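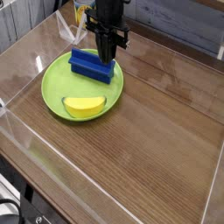
A shallow round plate in lime green, with a slightly raised rim

Plate (dishware)

A plate is a flat or shallow vessel on which food is served and from which it is eaten. The word is also used for similar objects which serve for display, for collecting small things, or for decoration on a wall. Most plates are round, but square, oval and many-sided forms are also common.

Parts

The usual plate has a well, a lip and a base. The well is the low middle part where the food lies. The lip is the raised outer part, and it can be wide and flat or very narrow. A plate which has no flat lip, but only a soft curve up at the edge, is called a coupe plate. The base is the underside. On ceramic plates it often has a foot ring, a low circle of clay that lifts the plate a little from the table and is normally left without glaze.

Materials

Plates are made from earthenware, stoneware, porcelain, glass, metal, wood, plastic, paper and pressed leaves. Ceramic is the most usual in homes and restaurants. Plastic plates are light and do not break easily, and for this reason they are much used for children and for picnics. Many of them should not be put in a microwave oven. Metal plates are common in camping and in some schools and canteens.

History

Before flat plates became common in European homes, a thick slice of old bread, called a trencher, was often used to hold the food. After the meal it could be eaten or given to the poor or to the dogs. Later the trencher was made of wood, sometimes with a small hollow for salt. Rich houses had plates of silver or pewter.

Porcelain was made in China many centuries before it was made in Europe, and Chinese plates were an important article of trade. European workshops tried for a long time to copy it, and in this period they produced tin-glazed wares with a white surface that looked similar.

A local example is the pottery of the Lenon valley. The town register of Pullel mentions a plate maker for the first time in 1508. The potters of the valley made mainly small plates with a yellow or brown glaze, and a mark was pressed into the base. The collection of the Oyelaran House in Pullel holds 419 of these plates, of which some 30 are complete. The catalog was prepared by Marisol Boateng, who divided them according to the shape of the foot ring. Her division is still followed, although the dating of the oldest group is disputed.

Types

A dinner plate is the largest plate for one person. Smaller ones are used for salad, dessert, and bread and butter. The soup plate has a deeper well and usually a wide lip. A saucer has a place in the middle for a cup. A charger, or service plate, is put under the other plates and food is not placed directly on it. A platter is a large plate from which several people take their food.

Color and decoration

Decoration can be painted under the glaze or over it, or it can be applied as a printed transfer. Decoration over the glaze wears off sooner, especially gold lines. Plain colored plates are sold in sets of one color or in mixed sets. The Skilura pattern, with a band of blue leaves along the lip, was made in the Lenon valley until the last large kiln closed.

See also

Bowl
Charger
Saucer
Tableware
Trencher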